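Nombridge Residents' Forum > Shared Facilities > Laundry Room
Topic: Proposed change to linen exchange and drying rules

N_Goodall (Moderator)
Posted March 9, 2025

Residents are invited to comment on the proposed revision of Section 3 of the laundry room rules. The principal changes are as follows.

Dark garments are to be washed separately from bed linen issued by the building. Items left in a machine after the end of a cycle may be removed by the next user and placed on the folding table. The replacement charge for a stained or dyed sheet will be 100 kroner.

The present rules were adopted in August and did not address dye transfer. Comments will be forwarded to the building office with the names of those who submitted them.

Natalie Goodall
Moderator, Shared Facilities

inger.thygesen
I support the separation of dark garments. The white floral sheets in particular do not tolerate being washed with black items, and two of the sheets issued to my household came back gray along the hem. I had followed the instructions on the door.
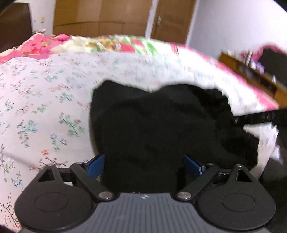 Black fabric item on a white floral sheet.

I would ask that the rule state a temperature. "Separately" is of limited use if the following load is run at 60 degrees in a drum that still holds loose dye.

BjarturR
With respect to the previous comment, I do not agree that a temperature belongs in the rules. The care label governs. A resident who washes new black cotton for the first time should run it alone and cold, and most residents already do so.

My objection concerns the charge. A sheet of this kind is several years old by the time it reaches us. To bill the full price of a new one is not reasonable, and the proposal contains no provision for age or wear.

Thijs Martens
I wish to record my disagreement with the second change. Under the present rules, laundry may be removed only after a waiting period. Under the proposal there is no waiting period at all. A resident who is delayed on the stairs could find wet clothing in a heap on the table.

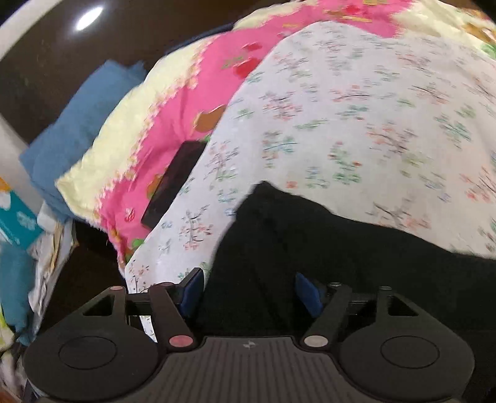
I have no objection to the table itself, provided it is wiped down and that items are placed in a basket. Wool and anything with a stretch waistband should not be left in a pile while damp. It creases, and in the case of wool it may felt or lose its shape. I therefore propose a waiting period of 3 minutes, to be posted beside each machine.

inger.thygesen
Three minutes is too short to be of any use to a person living on the upper floors. I would accept ten.

unnur_a
I have read the draft and have the following remarks.

1. Mr. Ravn is correct that the charge should take age into account. Luvel, the linen supplier, used a reduced scale under the previous agreement, and I see no reason to abandon it.
2. The word "dark" requires a definition. Navy and deep red release as much dye as black.
3. The dryer on the left still stops before the end of its program. I reported this under reference 985 and have received no reply.

Unnur Arnardóttir

BjarturR
I thank Ms. Arnardóttir for the information on the reduced scale. If it is restored, I withdraw my objection to the charge. I maintain my position on temperature.

N_Goodall (Moderator)
The remarks on the charge and on the definition of "dark" have been noted and will be forwarded. On the waiting period there is no agreement at present, and the existing rule remains in force until the office has decided otherwise.

Reference 985 has been passed to Mogensen, who service the dryers. Residents are asked to use the dryer on the right in the meantime and to clean the lint filter after each load.

Thijs Martens
Could the moderator confirm whether the drying racks in the corridor fall under Section 3? They are not mentioned in the draft.

N_Goodall (Moderator)
They do not. The racks are covered by Section 2, which is not under revision.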